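Leave the Small Kitchen Alone

Polgate is getting another round of kitchen rebuilds this year, and most of them will make kitchens bigger. I think that is a mistake for anyone who cooks for fewer than five people.

I rented a narrow apartment on Guta Street for 23 months. The kitchen had one counter, a sink and two cupboards. I cooked more in that room than I have in any kitchen before or after it. Everything was within reach, and when something new came in, something old had to go out.

My neighbor Hiwot Kumsa went the other way. She had a wall taken down and put in an island. The cabinets alone cost $2,190, and the work went on into January. She likes the island, and I understand why. It is also where the mail goes, and the keys, and the school bags. She still chops onions on the same short stretch beside the stove.

A full-size oven is the other thing people assume they need. Most of what I bake fits on a tray the size of a magazine. A countertop oven heats up sooner and leaves room below for pots. If you roast a turkey every year, you can borrow an oven for the day. I have done it twice, and both times the owner got leftovers.

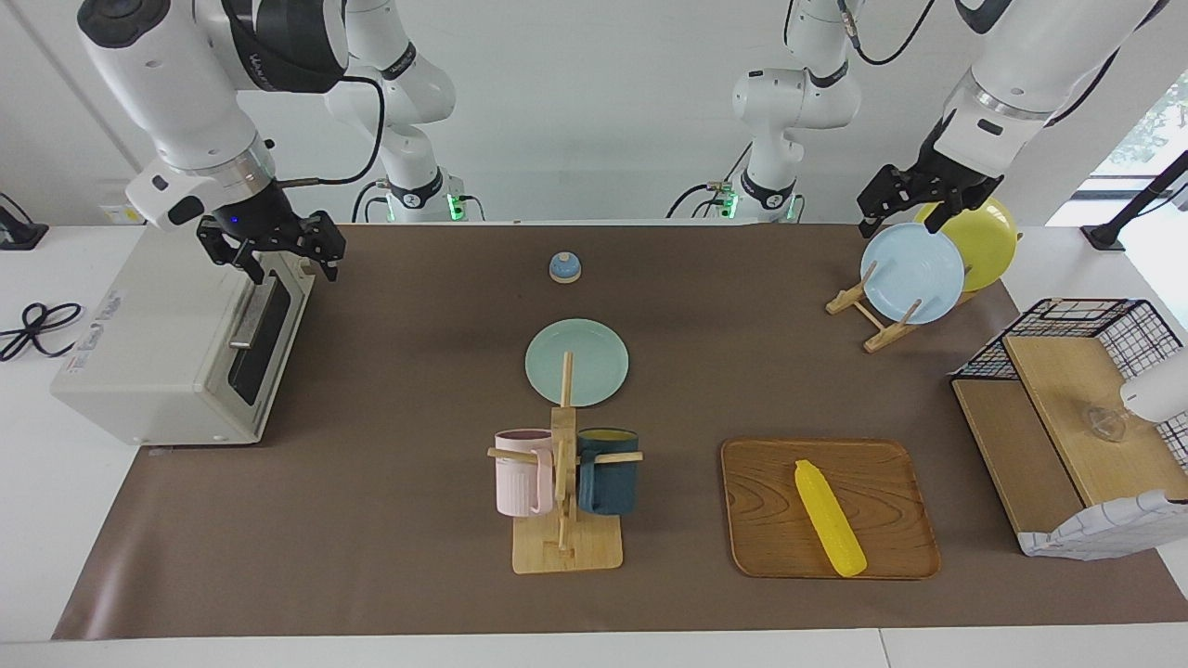 A white toaster oven and a yellow plate among kitchen items on a long brown mat.

The strongest argument against me comes from Laurențiu Stanciu, who builds kitchens for a living. He says buyers want space and a small kitchen makes a home harder to sell. He may be right about buyers. But most of us will eat several thousand meals in a place before we sell it, and I would sooner plan for the meals.

Storage is a fair complaint. In a small kitchen you can't keep 19 mugs or a bread machine you use in winter. I gave my bread machine to Ibsa Wubshet, who uses it every week.

Before you call a builder, empty one cupboard and put back only what you used last month. Cook that way until spring. If you still want the wall down, it will still be there.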